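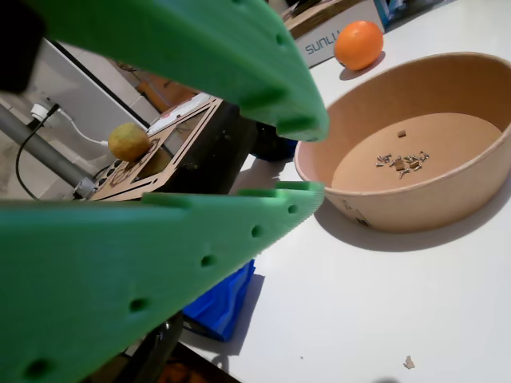 Ticket 204: Unis drawer cabinet, short screws won't bite and the hardware got mixed together
Search tickets Enter keyword or ticket number Go
Opened January 17, 2020
Status: Solved, leaving open for the spare parts question
Product: Unis small drawer cabinet (Prisau)

Hi all! I'm posting this as a running log so I can keep track of what I've tried, and maybe it'll save somebody else an evening. I bought the Unis cabinet from the Prisau outlet in Gatville, the little one with the shallow drawers that sits on a desk. The case went together great. The drawer runners are where I got stuck.

First entry

The problem is the short silvery screws that hold the runners to the side panels. They go in nicely for a couple of turns and then just spin. I can pull them back out with my fingers. At first I figured I'd stripped the holes, but I was using a hand screwdriver and being really gentle (I've wrecked enough furniture to have learned that much).

The other problem is my own doing. The screws and the tiny sleeves come in two paper packets, and I opened both and dumped them into the same paper bowl, so now the screws are in there with all the little tan and brass-colored bits and I'm not sure which of the small pieces belong to which step. The instruction sheet shows them all at the same size, in gray, and it's no help at all.

Second entry

OK, went back to page 3 and looked at it under a good lamp. There are supposed to be sleeves in the runner holes BEFORE the screws go in. The drawing has a tiny arrow that I took for a smudge. So the screws were spinning because they had nothing to grab.

I tried pushing a sleeve in with my thumb and it went halfway and stopped. Tried a second one and it dropped right in and fell out again when I tipped the panel. Same row of holes, so I don't think it's the drilling. I think there are two sizes of sleeve and I've been grabbing them at random.

Third entry

Sorting! This took me 15 minutes, plus a break to crawl under the table after one that bounced. I stood the sleeves on end next to each other on the white tabletop, and once they're lined up you really can tell the difference. The fat ones are for the runners, the skinny ones are for the drawer pulls. Lying in a heap they look exactly the same to me.

What worked for telling them apart:

Stand them on a flat, light-colored surface and get your eyes down level with them.
Try a loose one on the drawer pull screw, which is a bit thinner. If it wobbles, it's a runner sleeve.
Don't go by color. Mine vary in color even within one size.

I also found a little tan crumb in with the hardware, which I'd been treating as a part. I spent a while trying to find it on the sheet. Pretty sure now that it broke off something, I just don't know what. If anyone has had a sleeve chip on them, I'd love to hear whether it still held.

Fourth entry

Runners are on! Fat sleeve in each hole, tapped flush with the screwdriver handle (a mallet would be nicer, mine's in the garage under everything), then the screw by hand until it just stops. They grab right away and you can feel it. Left side is perfect. On the right side the back hole is still a bit loose, from all my spinning I'd guess, so I put a sliver of toothpick in with the sleeve and it's holding for now. I'll load that drawer up and check it again in March.

One thing I tried that did not help: swapping in longer screws from my old Rankin bookcase. The head is too tall and the drawer scrapes on it. Don't bother, and definitely don't force the drawer, because it left a scratch along the side of mine.

Still open

Can I buy just the packet of sleeves? The parts page only lists the full hardware set, item 85, and I don't need another set of drawer pulls. I'm one fat sleeve short, and it may well be somewhere in my carpet.

Also, a request for whoever does the instruction sheet: please print the sleeves at actual size, or even just put a letter on each packet. And make that arrow bigger!

I'm keeping everything that's left over in the bowl until I hear back, so if you need me to measure a sleeve or read something off the packets, just ask. I check this page most evenings.

Related tickets
Unis drawer sits crooked after moving the cabinet
Drawer pull turns in its hole
Rankin bookcase: back panel too wide for the groove
Replacement packets and how to order them
Prisau outlet Gatville: returning opened hardware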